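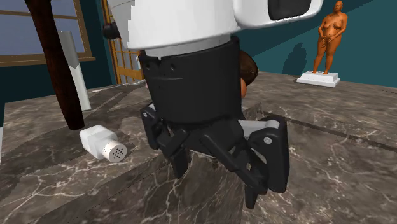

Tutorials > Simulation > Collecting Demonstrations

Recording Your First Pick-Up Demos in a Simulated Kitchen

March 13, 2021

I love this part of the job. You sit down with a controller, drive a virtual arm around a virtual room, and every good run you save is something a policy can learn from. This tutorial covers one small task from start to finish: picking up a salt shaker that is lying on its side on a marble countertop.

You'll need Trimix installed, along with the Cuautle room pack. If you followed the setup page from February, you already have both.

Step 1: Load the room

Open Trimix, choose the Cuautle pack and pick the room with the teal walls and the orange statue. Go ahead and leave the extra stuff in! The statue, the window and the French door have nothing to do with the task, but a policy trained in a bare room tends to get confused the first time it meets a busy one.

Step 2: Set the start pose

Park the three-fingered gripper low over the marble, near the front edge of the counter, with its fingers spread open. The shaker goes a short distance to the left, with the cap end pointing roughly at the gripper. Save this as your home pose. Check the fingertips before you save — a start pose that touches the counter will throw a contact warning on every single episode.

Step 3: Drive the arm

Press record, then move. Lift a little first so you clear the raised block in the marble, swing left over the shaker, line the fingers up across the body and come straight down. Close slowly. If you grab by the cap, the shaker likes to spin, so aim for the squarish part.

Keep each episode under 900 steps. Mine ran way over when I started, mostly because I kept stopping to think, and all that hovering ends up in the data too.

Step 4: Vary it

After every 5 episodes, nudge the shaker and turn it a bit. Change the light now and then. My own set has 541 episodes, and the later ones, where I finally got brave with the angles, helped the most.

Step 5: Label and export

Mark each run as success or fail in the Skustari browser. Keep the fails in their own folder. Then export to the Trurnanano format and play back a few episodes to make sure the gripper commands line up with the video.

If the playback looks jumpy, lower the controller gain by half and record a fresh batch before you train on anything.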